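Home | Columns | Letters | Archive | About
Print this page | E-mail this to a friend

Wave Back, For Crying Out Loud

I want to talk about waving. I mean the plain old lift-your-hand-at-a-passing-car kind, the kind my whole street used to do and mostly doesn't anymore.
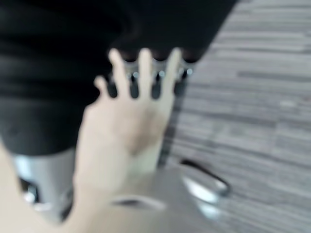 I grew up outside Dirkum, on a road with maybe a dozen houses, and everybody waved at everybody. You waved at the mail truck. You waved at the guy hauling hay who you'd never met and never would. My father had a whole system going from the steering wheel: one finger for a stranger, two for somebody he knew by sight, and the full hand for people he'd loaned tools to (those ones he also slowed down for, in case they felt like returning the tools). I was in high school before I figured out that other families didn't grade their waves.

Now I live in Moncrieff, which is a perfectly nice town, and I've been here 18 years, and I walk the same loop most mornings before work. Down to the Pletetti bakery, along the creek, back up the hill by the water tower. I wave at every car. I couldn't tell you why I started, except that my arm just goes up. And for a long time I'd say most drivers waved back. Lately it's more like I'm directing traffic. People look at me like I'm warning them about a bridge out! One woman stopped and rolled down her window and asked if I was all right.

I know the arguments. I've had them at my own kitchen table. People are busy. People are on the phone (they shouldn't be, but they are). The windows are tinted so dark on half these cars that there could be a golden retriever driving and I'd never know. And fine, it's not as if I'm owed anything. A wave is free and you don't get to send a bill for it.

But I think we've gotten the wrong idea about what it's for. My kids' generation seems to think a wave is the start of something, like if you do it you might have to stop and talk, and then there you are for 20 minutes hearing about somebody's gutters. It's the opposite! The wave is how you get out of the conversation. It says I see you, I've got nothing against you, keep moving. My father waved at the same neighbor for decades and I don't believe they ever had one real talk, and when that neighbor's barn burned, my father was over there before the fire truck. I'm not saying the waving did that. I'm saying it didn't hurt.

The other thing I hear is that it's a small-town habit and you can't do it in a real city. Well, I spent one long August in Umard, in a fourth-floor apartment with a window fan that sounded like a blender, and I waved there too. Not at everyone, I'm not crazy. I picked the bus drivers. I rode the 88 out to the warehouse and back, and by the second week the morning driver was lifting his hand before I'd gotten mine out of my pocket. It was the best part of some pretty lousy days. I didn't know a soul in that town and I had one guy who knew me on sight, and I'd have been sorry to miss his bus.

Now, there are waves I can do without. The fake-polite wave at a four-way stop, where each person is waving the other one through and we all sit there until we're old. The thank-you wave that comes after somebody has already cut you off, as if I'd had some say in it. And whatever that thing is where a person lifts their chin about half an inch. That's a twitch, and I'm not counting it.

What I'd like is pretty modest. If you see somebody on foot, lift a hand. You can keep the other one on the wheel where it belongs. If you're on foot and a car slows down to give you room, lift yours. Do it in the grocery lot, do it from the porch, do it Sunday when everybody's out doing yards and pretending not to notice each other over the leaf blowers. If they don't wave back, so what, you're out nothing.

And if you drive the gray pickup that comes down the hill past the water tower a little before seven, I've been waving at you since spring. I'm the one in the orange hat. Come on.

Print this page | E-mail this to a friend
Previous column | Next column | Back to top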